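Suche
Suchbegriff eingeben ... Suchen

Neues aus der Gemeinschaftsküche, Dezember

Kurz und schnell, weil der Rundbrief heute noch raus muss. Der Suppenabend in Clutulberg war voll. Richtig voll. 94 Portionen gingen raus, um halb acht war der letzte Topf leer. Wer später kam, hat Brot und Käse gekriegt, tut uns leid! Nächstes Mal kochen wir mehr, versprochen.

Danke an Yaowalak Kaewsai für die Kokossuppe mit Galgant. Rezept kommt, sobald sie es aufgeschrieben hat (sie kocht nach Gefühl, das dauert also). Esperanza Calvo hat die Linsen gemacht, ohne Speck, und trotzdem haben drei Leute nach dem Speck gefragt.
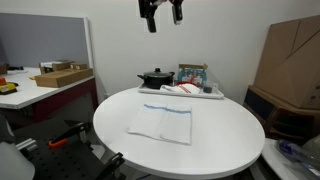

Zum Geld. In der Spendenbüchse waren 2578 Kronen, davon gehen 1000 direkt an die Kinderkochgruppe. Vom Rest kaufen wir Gewürze und endlich ein vernünftiges Brotmesser. Das alte bitte nicht mehr benutzen, der Griff wackelt. Liegt in der Schublade links, mit Klebeband drum.

Ofen: der hintere heizt wieder. Der Techniker von Covis war da, Thermostat getauscht, fertig. Trotzdem bitte vorheizen und nicht auf die Lampe verlassen, die geht zu früh aus. Wer Plätzchen backt, lieber eine Schiene tiefer.

Termine. Plätzchenbacken für alle ab 15 Uhr, genauer Tag hängt an der Tür. Teig bitte fertig mitbringen, der Kühlschrank ist sonst sofort voll. Ausstecher haben wir, Nudelhölzer nur zwei, also wer eins hat: einpacken. Höchstens 11 Kinder gleichzeitig am Backtisch, sonst wird es zu eng. Anmeldung per Zettel oder bei Esperanza.

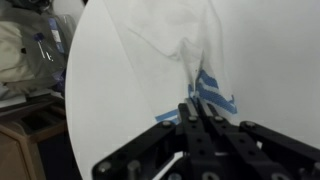
Der Laden Cifuentes gibt uns wieder Gemüse vom Vortag, Abholung immer nach 18 Uhr am Hintereingang. Diesmal viel Sellerie und Rote Bete. Ideen dafür gern an Yaowalak, sie will im neuen Jahr einen Abend nur mit Wurzelgmüse machen. Der Gemeindesaal in Losard ist dafür angefragt, Antwort steht noch aus.

Noch was: Vorratsgläser mit Namen UND Monat beschriften. Im Regal steht Marmelade, die keinem gehört. Wird nach Neujahr aufgegessen.

Schöne Feiertage und bis bald am Herd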